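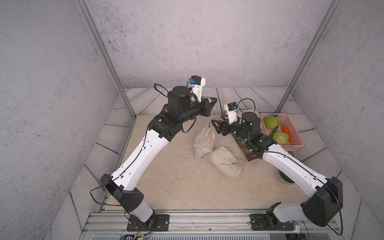
Evie Wainwright
Thread starter, Regular Member

We use cookies to keep you signed in and to remember which threads you've read. Accept / Manage choices

Boards > Tabletop Arms > Grippers and Controllers > Clumard or Jelireck controller for soft stuff?

Filed under: two-arm setups, grippers, wrist cameras, soft objects

Hello again everyone! I promised in the winter catch-up thread that I'd come back with proper notes once I'd run both controllers, and I'm finally sitting down with a pot of tea to do it, so get comfortable because you know how I am.

For anybody new, I have two arms on the front rail with a parallel gripper and a wrist camera on each, and for the past few weeks I've been swapping the control software underneath them, first the Jelireck box and then the Clumard one. Same arms and same objects both times. I gave up on blocks a while ago (blocks tell you very little, I've found, they just sit there and let you win) and went over to the sort of things you'd bring home from a store. Cloth drawstring bags, a bag of chips, and a pink basket in the back corner with cabbages, a carrot and a cucumber in it.

I logged 3,894 grasp attempts on the Jelireck and stopped at 3,000 on the Clumard. I know, I know, I should have matched them. I ran out of patience before I ran out of bags.

My short version is that I like the Clumard better for anything made of cloth and the Jelireck better for anything with a firm edge. The Clumard lets you close slowly and ease off as the fingers meet something, and with a floppy bag that makes all the difference to me. The Jelireck wants to get to its target width as fast as it can. With a carrot that's lovely. With cotton it tends to shove the cloth along the table before it gets hold of any.

Would love to hear from people who've had either one for longer than I have, especially if you've got two arms working over the same spot.

----

torquewrench_tom

Nice writeup Evie. I'm going to be a pest though. Was the closing speed the same on both? The Jelireck ships with it turned way up and hardly anyone touches it. If you left it alone then you compared one company's factory settings with another company's factory settings, and that doesn't say much about the controllers.

----

Evie Wainwright

Tom, you're never a pest (well, you were about the cable ties, but I've forgiven you). I left it at factory for the first stretch and then brought it down by half. The half-speed runs were better on the bags, I'll give you that, but I still had more shoving than on the Clumard. I didn't go any lower than half, so if there's a sweet spot down there I missed it.

----

pallet_jack

There is a sweet spot down there. Mine's at a quarter and it picks up dish towels all day. I had the Clumard for most of a year and sold it because the force reading drifts as the gripper motor warms up. In the morning it would hold a sock and by lunch it would crush a paper cup. Didn't see that in your notes, have you run it for a full day?

----

Evie Wainwright

Not a full day in one go, no. My longest was an afternoon. I did notice I was nudging the force limit down a little toward the end and put it down to me being fussy. Now you've got me wondering! I'll leave it going and write down the reading at the start of each hour.

----

mossybracket

Can I ask about the drawstrings? I look after a similar two-arm bench at the Marsden workshop and our trouble is never the bag, it's the cord. Do you aim for the neck of the bag or for the string? We've had long fights about this and I'm on the side of the neck.

----

Evie Wainwright

Oh, good question, and I'm on the other side from you, at least some of the time. When a bag is standing up and tied at the top like the one nearest the left gripper in my first photo, the string can end up pointing right at the fingers and it seems a shame to ignore it. A bag lying down I'd rather take by the gathered end. The second one in that photo has its gathered end toward the right arm, so that's the side I'd go in from.

The thing that has cost me the most time is cords wandering over to whatever is lying next door. I keep the chips close to the cloth bags on purpose, so there's always something for a cord to drape itself on.

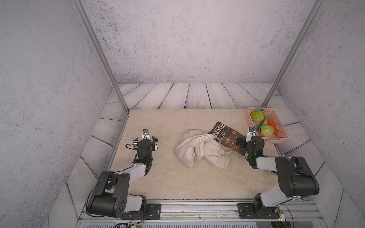

Notes on the chip bag, for mossybracket and pallet_jack

So that one is a corner pinch with the right arm, lower right corner of the Kettle bag, and the cords from the cloth sack are lying across its lower edge. The left gripper is open and off to the side. What I try to look at in a pose like this:

1. Where the pinch is. A corner gives you very little bag to hold and everything wants to swing around it. I'd take the middle of the crimped end if I could choose, but the planner likes corners on both controllers.

2. Whether the sack is underneath. The chips overlap one end of it here, so pulling straight sideways is asking for trouble. I prefer a bit of height first and then sideways.

3. What the other arm is up to. I've started treating it as a spare hand for the cords. On the Clumard you can tell one arm to wait for the other in a single line. On the Jelireck I had to write a little script for that, and I am not a script person.

4. The force limit. I have 385 written on a sticky note for chips, in whatever unit the Clumard counts in (the manual calls them "steps" and leaves it there). For the cloth I go lower and for cabbage a good deal higher.

----

torquewrench_tom

Disagree on the corner. A corner is two seams meeting, so it's the stiffest bit of the whole bag. Take the middle of the edge and the film folds over and slides out. I'd leave the planner alone on that one.

----

mossybracket

I'm with Evie. Stiff, sure, but it twists. We put chips in a tote as our regular demo and with a corner grip they always went in sideways. Middle of the crimp, slow close, and they hang straight.

----

torquewrench_tom

Depends on the pads then. What's on your fingers?

----

mossybracket

Silicone strips from Vullbridge, the thin ones. We tried their thick ones too and took them off again by the end of the week. Fine for fruit, hopeless at getting under anything flat.

----

pallet_jack

Thick pads are great if you trim them at the tip. Take a craft knife and put a bevel on. I've said this in three different threads and will go on saying it.

----

lowbeam

Been reading along and wanted to ask about the wrist cameras, if that's not too far off the subject. I have one fixed camera looking down at the table and I'm trying to decide if it's worth adding one to each arm. It's a fair bit of money for me, and then there's the extra cable on every wrist, and I already have a talent for snagging cables.

----

Evie Wainwright

Not off the subject at all, and welcome! I wouldn't go back. The fixed view is what I use to plan, but once the gripper is down near a bag, the arm itself gets in the way and the fixed camera can't see much of what's between the fingers. In the first photo the right arm is in front of part of a white bowl near the basket, for instance, and that's a perfectly ordinary pose. For white cloth on a pale table I'd say the wrist view helps even more, as there's so little contrast to go on from farther off.

For the cable, leave yourself a loose loop at the wrist, more than you think, and then tie it down along the upper arm. Turn the wrist all the way both directions by hand before you power anything up. I skipped that once and pulled a connector right out.

If money's tight, buy one and put it on whichever arm does most of your grasping. You can get a long way like that.

----

pallet_jack

One camera is plenty. Two is a luxury. I ran a single wrist cam on the right arm for ages and the left one just did what it was told.

----

mossybracket

Not plenty if you're handing things across! The second you pass a bag from one gripper to the other you want eyes on both sides. We saved up and got the other one in April and I was sorry we'd waited.

----

lowbeam

Thanks all. Starting with one, on the right, and a very big loop of cable. Evie, did either controller make a fuss about having two cameras plugged in?

----

Evie Wainwright

The Jelireck did, a bit. It would swap left and right after a restart and I'd be staring at the wrong gripper wondering why it wasn't moving. Labeling the ports in the settings page fixed it (second tab, all the way at the bottom, they've hidden it well). The Clumard remembered them from the first day.

Tom, I'm going to redo the bags on the Jelireck at a quarter speed and match the number of attempts this time, so you can't get me on that. And pallet_jack, the hourly force readings are on my list, I have to find a free day when I can sit with it. mossybracket, could you tell me the width of those thin Vullbridge strips? I've got the page open and there are 2 that look the same to me.

----

mossybracket

The narrower one. The wide ones hang over the side of the finger and pick up lint like you wouldn't believe.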